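How a Song Gets Its Echo

Have you ever shouted in a tunnel, or in an empty swimming hall? Your voice goes away from you, and then it comes back. Sometimes it comes back one time, very clearly, and we call this an echo. Sometimes it comes back as a long soft cloud of sound, and we call this reverb. The full word is reverberation, but musicians almost always say reverb.

Both of them are made by sound which bounces. When you sing, your voice makes the air shake. The shaking travels out in all directions. If it meets a hard wall, it turns round and travels back, like a ball. If it meets a thick curtain or a sofa, a big part of it gets lost in the soft cloth, and only a little returns. For this reason your bathroom is a nice place to sing, and your bedroom is perhaps not so nice.

Why do singers want it?

A voice without any reverb is called dry. It sounds very near, as if the singer stands beside your ear. This can be beautiful for a quiet song. But many songs feel small when they are too dry, and so the people who record music add some space around the voice. Then we say that the voice is wet, although there is no water anywhere!

The singer Afia Lamptey recorded the same song two times for her record Pleserico. The first time she sang in a small room full of blankets. The second time she sang in the old grain store at Zernwood, where the walls are stone and the roof is very high. When she stopped singing there, the last note stayed in the air for four seconds. She liked it so much that she sang slower, to leave room for the notes to finish.

How did people make it before computers?

At first they only had real rooms. A studio kept one empty room with hard, shiny walls. They put a loudspeaker at one end and a microphone at the other end. The song was played into the room, and the microphone caught it again together with all the bouncing.

Later came the spring. Yes, a metal spring, a bit like the one in a pen but much longer! The music makes the spring shake, the shaking runs up and down, and at the end it is changed back into sound. Many guitar amplifiers still have such a spring inside. If you kick the box by accident, you hear a loud crash like thunder.

There was also the plate, a big thin sheet of metal which hangs in a frame. The plate at Asamoah studio weighs 212 kilos with its box, and it took 11 people to bring it up the stairs.

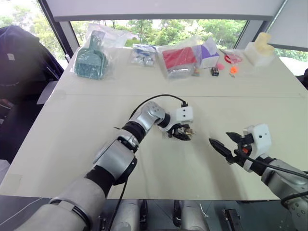 Obed Aryee wrote to us after he read the first version of this page: "Please tell the children that a spring does not sound like a real room, and it is not a mistake. Guitar players choose it because it is a little bit strange. My pupils always laugh when they hear it, and after one week they all want one."

He is right, and we are happy to add it. Today a computer can copy a room, a plate or a spring, and the singer can try all of them in one afternoon.

Try it yourself

Clap your hands one time in the kitchen, then in the bathroom, then inside a wardrobe full of coats. Listen to what comes after the clap. Then sing one line of your favourite song in each place - the same line, and not too loud - and ask a friend which one sounds the biggest. You can also hold a metal bowl near your mouth and sing into it.

New words on this page: echo, reverb, dry, wet, spring, plate.

Next time we will visit Skeltton and learn how a drum gets its skin.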